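Can a machine do the fiddly jobs yet?

Posted 03/09/2024

I have been asking the same question on this blog for a while now. When do I get to hand over the chores? I don't mean vacuuming a flat floor. I mean emptying the dishwasher, matching socks, changing a furnace filter, and taking an old computer apart without wrecking it.

The last one matters to me because old computers are what I do all day. The shop where I work, Kornuvside, takes in office desktops, pulls the parts that are still good, and sends the rest to the recycler. In July we handled 532 of them. Most were beige or gray boxes from offices that had upgraded everything at once. The work is dull and hard on the fingertips, and it is the kind of thing people assume a robot has been doing for years.

It hasn't, or at least not where I work. Big recyclers have shredders and sorting belts, and those are very good at what they do. But a shredder doesn't care whether the memory is worth reselling. To get parts out whole, something has to reach into a case and pick the right thing without snagging the wires next to it.

A processor is a good place to start. On the usual kind of desktop board there is a lever, and then a metal frame that swings up. After that the chip just sits there. You lift it straight out by the edges. A new hire learns this in one morning. What takes longer is learning how hard not to press, and I have never found a way to put that in writing.
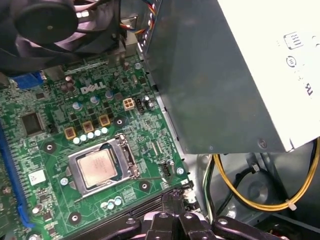 What makes it hard

I used to think the trouble was strength, or maybe speed. Having read more and watched a fair amount of this kind of work, I'd put the problems in a different order.

First, every case is different. We might get a stack of the same model, and even then someone has been inside half of them. A cable has been rerouted, a card has been added, a zip tie has been put where the factory never put one. A person looks in and adjusts without thinking. A machine that was set up for one layout has to work out the new one, and a loose power cable is never in the same place twice.

Second, there isn't much room. A car factory is built so the arm has space to swing. A desktop case was built to fit under a desk. By the time you get a tool in there, the tool is blocking your own view of what you wanted to touch. I have the same problem with my own hand, but I can feel where my finger is.

Third, feel. I keep coming back to this one. When a memory clip lets go there's a small give, and you stop pushing. I have broken exactly 2 clips in my time at the shop, both in my first week, and I still remember the sound. A gripper can have sensors for this, but using them well is another matter.

Memory is probably the easiest part in the box to remove. Push the latches out and lift the module. If I had to pick one job to give away tomorrow, it would be that one — the slots are easy to see, the latches usually stand out in white against the black, and it's the same motion almost every time. 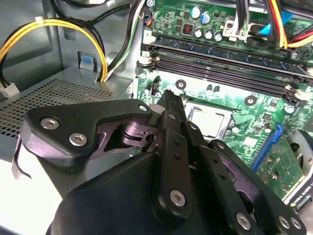

Page last changed: 03 September, 11:40

The house is worse

You would think home would be simpler than a computer case. I don't believe it is. A motherboard is at least flat, rigid and screwed down. A towel is none of those. Neither is a bag of salad or a toddler's sweater that is half inside out.

My sister-in-law has a robot mower and a robot vacuum and swears by both. Fine. They each do one thing on a surface. The day one of them can also pick up the toys before it vacuums, I'll pay for it. Until then somebody has to tidy the room so that the machine can clean it, and that is the part of the job I dislike.

I tried keeping score for a while. I wrote down every chore I did over a couple of weeks, at home and at work, and ended up with a list of 81. Then I went through and marked the ones I could hand to a machine I could buy in a store. I got to 5, and that includes the dishwasher and the coffee maker on a timer. You may say those don't count. I went back and forth on it and left them in.

Where I think it goes first

My guess is shops before kitchens. A shop can live with slow. If a machine takes ten minutes to get one stick of memory out but can work through the night, that may still be worth having. At home, ten minutes to put away one plate would drive me up the wall.

A shop can also change things to suit the machine. We could stand every case in the same holder, light it properly, and cut the zip ties before it goes on the bench. I'd be happy to do that prep if it got me out of the rest. What I wouldn't want is to stand there and rescue it every third case. That would be my old job plus a new one.

So, not yet, but I've stopped saying never. Reaching into an open case and getting the tip of a finger near the right part without dragging a cable along is more than I would have expected a few years back.
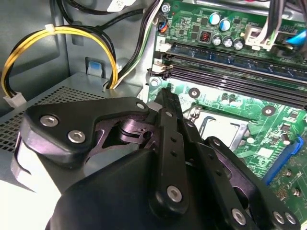
Tuhiwai commented: I think you're too easy on the shop side. Memory and processors are fine, but what about screws? Half the machines I open have one stripped head, and that stops me cold with two good hands and a drawer full of bits. I'd want to see a robot deal with that before I got excited about RAM.

Fair point, and I should have put screws on the list. We drill the bad ones out, and I wouldn't trust a machine with that part any time soon. If anyone else takes things apart for a living, tell me which step you would give away first. I'll add the answers to the next post, which will be the one on laundry I keep putting off.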